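I bought the Stembridge citrus press in August for $79, mostly on Davina Moffat's word. It has had daily use since then.

## Juicing

One pull of the handle does half an orange. Pith stays in the cone and seeds mostly stay out of the glass. Grapefruit over 3 inches wide won't seat properly, so I quarter those and lose some juice.

The older Kelen press was quieter but slipped on a smooth counter. The Stembridge stays put.

An orange and a small white cup on a light wooden table, in both:
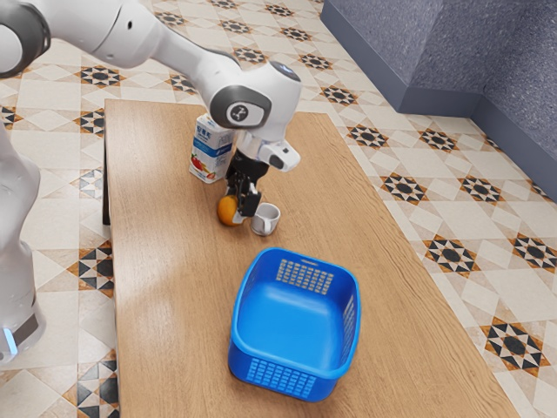
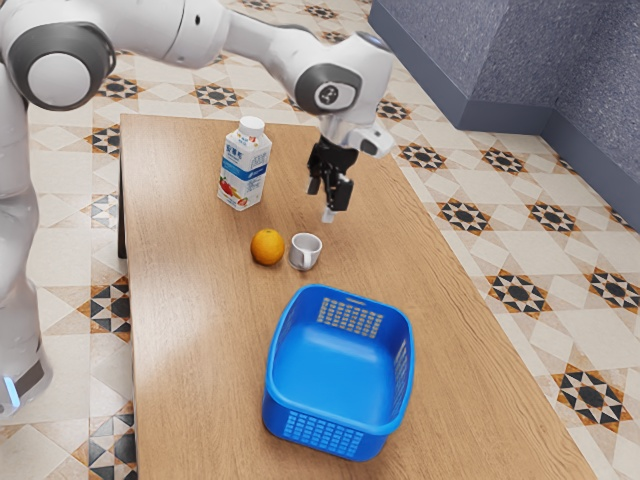
## Cleaning

The cone and strainer go in the dishwasher. The hinge doesn't, and it gets sticky after 11 days or so without a wipe.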